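Tolla Kitchen Swap: Questions We Keep Getting

Can I bring my knife block?
Yes, if it still has a knife in it. We own 17 empty ones.

Do you take cutting boards?
Wood only, oiled within living memory. Cracked ones go home with you - we do check.

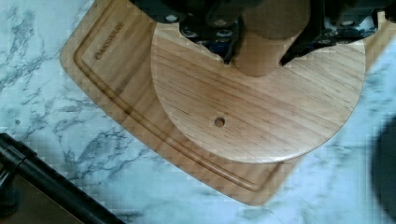
Eilidh Forsyth writes that lemon and salt got the onion smell out of hers, and could we please stop recommending bleach. We have stopped.

Is there parking?
In March, yes.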